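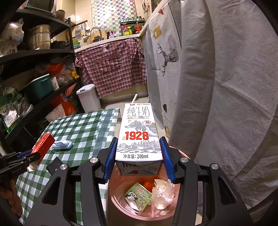

Jindex, fiche descriptive du jeu de données
Version 2, mise à jour en avril
Responsable : Jae-hoon Noh

Présentation

Jindex est un relevé de ce qui reste sur une table quand les gens ont fini de goûter. Briques de lait, sachets, boîtes en carton, films plastiques froissés, mouchoirs dont personne ne revendique la paternité. Chaque objet a sa fiche : ce que c'est, ce qui est écrit dessus, dans quel état il a été trouvé, où il est parti.

Le jeu contient plus de 400 fiches, rédigées à la main, en français, par des personnes qui avaient toutes mieux à faire. Il accompagne le guide de débarrassage de Mendport, la salle commune où les tables ont été relevées, mais il peut se lire sans lui. Certains le préfèrent même ainsi.

Contenu des fichiers

objets.csv : une ligne par objet.
inscriptions.csv : les textes lus sur les emballages, dans leur langue, avec traduction quand quelqu'un en était capable.
destinations.csv : poubelle, bac à cartons, évier, retour au placard, poche du voisin.
tables.csv : l'état de la table avant et après, nappe comprise.
brouillons/ : à ne pas ouvrir. Tout le monde l'ouvre.

L'encodage est en UTF-8. Si vos caractères chinois s'affichent en points d'interrogation, le problème se trouve chez vous, et très probablement dans votre tableur.

Champs de objets.csv

id : identifiant. La numérotation saute de temps en temps. Les numéros manquants correspondent à des miettes, catégorie abandonnée après une réunion pénible.
type : brique, sachet, boîte, film, papier, autre. La valeur « autre » a fait l'objet d'un usage qu'on qualifiera de généreux.
couleur : couleur dominante, à l'œil. Un rouge orangé peut être rouge le matin et orange après le déjeuner.
etat : intact, ouvert, écrasé, froissé, non déterminé.
paille : oui, non, seule. « Seule » désigne une paille séparée de sa brique, cas plus fréquent qu'on ne le croit et toujours un peu triste.
contenance_imprimee : telle qu'elle figure sur l'emballage, sans conversion. Une brique marquée 200ml reste à 200ml, même si quelqu'un insiste pour parler en centilitres.
remarque : texte libre, 300 caractères au maximum. La limite date du jour où un paquet de biscuits a reçu une remarque en trois paragraphes.

Relevé des inscriptions

On recopie ce qui se lit, dans l'ordre où cela se lit, et on s'arrête là. « 纯牛奶 » se traduit par « lait pur » et se retrouve dans un bon nombre de lignes. « 净含量 » annonce le contenu net. Ces deux mentions suffisent à occuper un débutant pendant une matinée.

Les grands chiffres posent davantage de difficultés. Un « 1928 » imprimé en rouge sur une brique de lait n'est ni une date de péremption ni un prix, et nous demandons aux contributeurs de ne plus le saisir dans ces colonnes. Il va dans le champ texte_autre, avec les slogans et les adresses web.

Les illustrations se notent en un mot : vache, panda, maisons, fruits. Nous avons reçu une fiche qui précisait l'humeur de la vache. Elle a été conservée dans brouillons/, par respect pour le travail fourni.

Règles de tri

Une brique de carton se vide, s'aplatit et part avec les briques. La paille part avec le reste. Voilà la règle écrite. La règle observée à Mendport consiste à tout mettre dans la petite poubelle la plus proche, à pousser vers le bas avec le plat de la main et à s'éloigner d'un pas tranquille. Le fichier destinations.csv consigne la règle observée. Une colonne supplémentaire, destination_prevue, permet de mesurer l'écart pour ceux qui aiment se faire du mal.

Une boîte fermée se laisse sur la table jusqu'à ce qu'on sache si elle est vide. On la secoue. Le silence n'est pas une preuve : les gâteaux moelleux ne font aucun bruit.

Les emballages souples se rangent sous les objets rigides, sinon ils ressortent. Les films transparents ressortent quand même.

La nappe à carreaux se secoue dehors, côté cour. La version 1 disait « se secoue », sans autre précision.

Limites connues

Le jeu penche nettement du côté des boissons lactées et des snacks. Les fruits sont sous-représentés, pour des raisons qui tiennent aux habitudes de la salle et que nous n'avons pas l'intention de corriger.

L'état « froissé » varie beaucoup d'une personne à l'autre. Sur un échantillon de 300 fiches relues, Jae-hoon Noh a reclassé tant de papiers que nous avons cessé de lui en confier. Les deux avis figurent désormais côte à côte, sans arbitrage.

Les objets partiellement cachés sous d'autres objets sont décrits pour ce qui dépasse. Un coin orange reste un coin orange. Merci de ne pas deviner la marque.

Les objets bleu clair non identifiés ont leur propre valeur dans la colonne type depuis avril. Cela paraissait plus simple.

Utilisations déconseillées

Établir un régime alimentaire. Régler un différend sur la personne qui devait débarrasser. Le jeu ne contient aucun nom de mangeur, et la demande nous est faite assez souvent pour que nous l'écrivions en toutes lettres.

Modifications depuis la version 1

Ajout de la valeur « seule » pour les pailles.
Fusion de « carton » et « boîte ».
Séparation de « carton » et « brique », à la suite de la fusion précédente.
Suppression des miettes.
Correction d'un panda saisi comme vache.

Contribuer

Une fiche par objet, une table par envoi. Les corrections passent par le dépôt Jindex, dossier propositions/. Relisez la section sur les grands chiffres avant d'envoyer quoi que ce soit qui touche au lait.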